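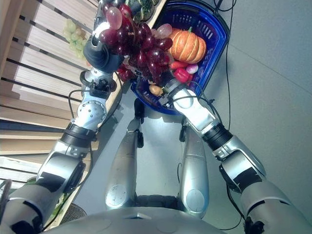 Bought and Not Eaten: Fresh Fruit in Shared Student Kitchens at Trollon House

Project report, second-year Food Systems
Wiremu Rewi and Heiðrún Egilsson
Submitted Nov 12, 2023

1. Background

Trollon House is a student residence in Eleck with shared kitchens on every floor. Each kitchen has a fridge, a freezer, a compost pail and a strip of counter where people leave things they don't want to put away. The compost goes out to the municipal pickup. Anyone who has taken a pail down in the second half of the week knows that a lot of it is fruit.

We wanted to know which fruit gets thrown away, how long it was kept first, and what people say about why. Most of the household food waste studies we read for this course looked at families. Students living in residence buy food in a different way. They shop on foot, share fridge space with people they may not know well, and often eat away from home on short notice.

The nearest grocery is Cumero, a short walk downhill. It sells grapes, berries and stone fruit mainly in closed packages. Apples, oranges and bananas are sold loose. This mattered more than we expected, and we come back to it in section 4.

2. Method

We did two things. The first was a kitchen log. Three kitchens agreed to take part for 22 days. A sheet was taped to the wall over the compost pail, and anyone who threw out whole or mostly whole fruit wrote down what it was, when it was bought if they knew, and one line on why. Peels, cores and pits were left off the sheet. We weighed the fruit on a kitchen scale each evening before it went into the pail for good. To make this possible, fruit went into a separate bowl during the day.

The second was a questionnaire sent to all residents through the house mailing list. We received 167 completed forms. Ragnheiður Nørgaard helped us rewrite the questions after the first draft, which asked people how much fruit they "wasted." She pointed out that the word would make people give smaller amounts. The final version asked what happened to the last fruit they bought.

Names were not collected on either the log or the questionnaire.

3. Results

Grapes were the fruit most often thrown out by weight. Bananas were written down more often, but usually one at a time. Grapes tended to go in a clump, still on the stem, and the heaviest single entry in the log was 300 g of red grapes with the note "back of the fridge, forgot." Berries came next. Apples hardly appeared at all, and the few that did were marked as bruised.

The reasons people gave on the log were short. "Soft" and "mould" were the most common, followed by "not mine." That last one surprised us. It was used when someone cleaned out a fridge shelf and found fruit without a name on it. In one kitchen this made up much of the last week's weight, after two residents had moved to another floor and left their food behind.

The questionnaire gave a different picture. Respondents who had thrown fruit out mostly said they had bought too much. Hardly anyone mentioned the shared fridge. We think this is partly because a person filling in a form thinks about their own fruit, while the person cleaning the fridge is dealing with everyone's.

We also asked where fruit was kept. Many people washed grapes as soon as they got home and put them back in the bag. Extension guides we read recommend storing them unwashed in the cold and rinsing only what will be eaten, as moisture on the skins encourages mould. Very few respondents said they did this. Some had the opposite habit from home and believed washing first made the fruit last longer.

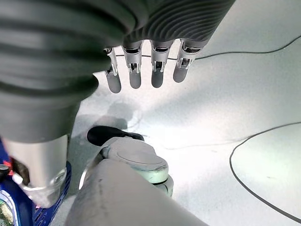

Leif Grímsdóttir wrote in the comment box at the end of the form that storage advice was fine but missed the point, and that a person living alone should be able to buy a small amount in the first place. Other comments said much the same thing about berries. One asked for a shared shopping list on each floor.

4. Discussion

Package size and shared space both seem to matter. Fruit that could be bought one piece at a time was rarely thrown out in any quantity. Fruit sold in a fixed package was. We can't say that the package causes the waste, because grapes and berries also spoil faster than apples do, and our log can't separate the two. A better test would be to compare loose grapes with packaged ones from the same store, but Cumero did not sell loose grapes during our project.

The unlabelled food problem is easier to act on. Macarena Aranda suggested a "free shelf" in each fridge, where anything without a name is moved for two days before it is thrown out. One kitchen tried it near the end of the log period. The sheet for those days has fewer "not mine" entries, but the time was too short to make anything of it.

5. Problems with the study

The log depended on people remembering to write things down. On busy evenings some clearly didn't, and on several mornings there was fruit in the pail that was not on the sheet. We weighed it anyway and recorded the reason as unknown.

The separate bowl may also have changed how people behaved. Fruit sitting out in a bowl is visible to everybody, and more than one person told us they had eaten something they would otherwise have binned. Our totals are probably low as a result.

The forms went out in a week with midterms. Residents who don't cook were less likely to reply.

6. Recommendations

Put a roll of tape and a marker on every fridge.

Keep one shelf for unlabelled food and clear it on a set day.

Add a line on storing grapes and berries to the kitchen sheet new residents get when they move in.

Ask Cumero if it would sell grapes by weight at the start of term. We have written to the store and had no reply at the time of submission.

The log sheets and the blank questionnaire are attached as appendices. The scale has gone back to the second-floor kitchen.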